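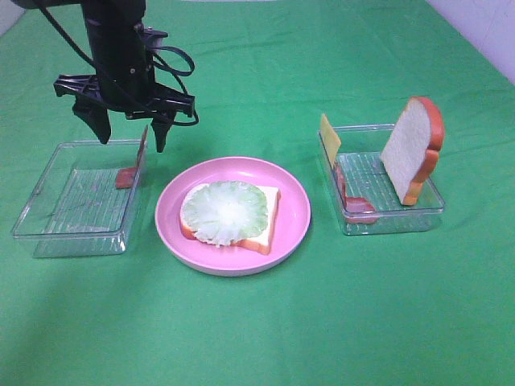

How to sort a junk drawer without buying anything first
By Sarla Tomar
March
4 min read

Most drawer advice begins with a trip to the store. I'd hold off. Bins bought before you know what you own tend to be the wrong size, and then they become one more thing in the drawer.

Start by dumping everything onto a cloth or an old towel. A cloth keeps the screws from rolling, and you can gather up the corners if dinner interrupts you. Set a timer for 51 minutes. I've read guides that promise a finished drawer in ten, and I'd like to see their drawers.

Make piles by where you use the thing, not by what it is. Tape you only use for wrapping gifts goes with the gift wrap. The same goes for scissors, if you have more than one pair. Pens get tested on scrap paper. Dead ones go in the trash right then.

Batteries are the usual sticking point. My neighbor Trilok Pant swears by the bounce test – drop one on the counter and see how high it jumps. I don't trust it. A cheap tester settles the question, and used batteries shouldn't sit loose with coins and keys anyway.

Keys you can't match to a lock go in an envelope with the month written on it. Try them on every door and padlock you own. Whatever still fits nothing in six months can go.

Only now think about trays. Measure the inside of the drawer, including the height with it closed, and try food containers you already have. Shallow ones work better than deep ones, which turn into small junk drawers of their own. If a tray slides, put a square of shelf liner under it.

As for labels, skip them for the first few weeks. You'll move things – everyone does – and peeling off labels is a dull way to spend an evening.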